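Brollar (workplace automation)

From the Seltden open encyclopedia of working life

Brollar is a packing and hospitality supply firm in Seltden, known for the way it brought automation into its hand-packing work from 2021 onwards. Its staff teach the robots by doing the job themselves with hand-held grippers, a method the firm calls Fekari. The programme has drawn visitors from well outside the trade, and it is easy to see the appeal – the people who know the work best are the ones who pass it on.

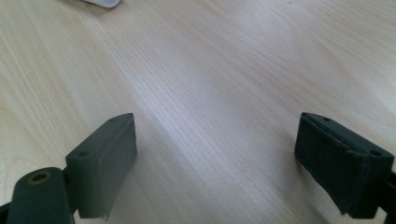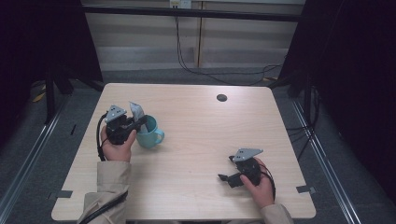
Hand-held grippers at a table. In the second picture, the left gripper holds a foil package beside a light blue mug.

Background

Brollar began as a family business under the Jasińska name, filling gift mugs and welcome trays for guest houses. Every set was packed by hand. Orders rose sharply each June, and wrist strain was a regular complaint on the packing floor. An early attempt to use a fixed machine was dropped after one season, as it could handle only a single size of packet.

Method

A worker takes a gripper in each hand and carries out an ordinary task, such as picking up a packet or moving a cup. Each task is repeated many times with small changes in where things are placed. A full set for one product usually runs to around 400 repeats, spread over several shifts. No programming is needed, and most new teachers are comfortable with the grippers within a day.

Finger pads wear with use and are changed by the teachers themselves, who keep a shared notebook of which linings grip best on foil, card and glazed cups. The notebook is now in its third volume and is wonderfully detailed on the subject of tea bags.

Effect on staff

The post of "teacher" was created in the first year and is paid one grade above packer. There were four teachers at the start and there are now 14, all of them former packers. Lucyna Krawczyk, who had packed trays for most of her career, became the first lead teacher and wrote the training guide still in use.

Teaching shifts are limited to 200 minutes, with a change of task halfway through. Packers who stayed on the floor took over checking, mixed orders and anything fragile. Some have said that the floor is quieter than it was and that they miss the talk across the benches – a shared tea break was brought back partly for this reason.

Hubert Grabowska, a former shift manager, argued for a rule that no task may be automated until the people doing it have agreed how it should be done. The rule was adopted and has led to some lively meetings, including a long one about which way a mug handle should face.

See also

Hand packing
Job grading
Learning from demonstration

Page last edited 6 Feb 2025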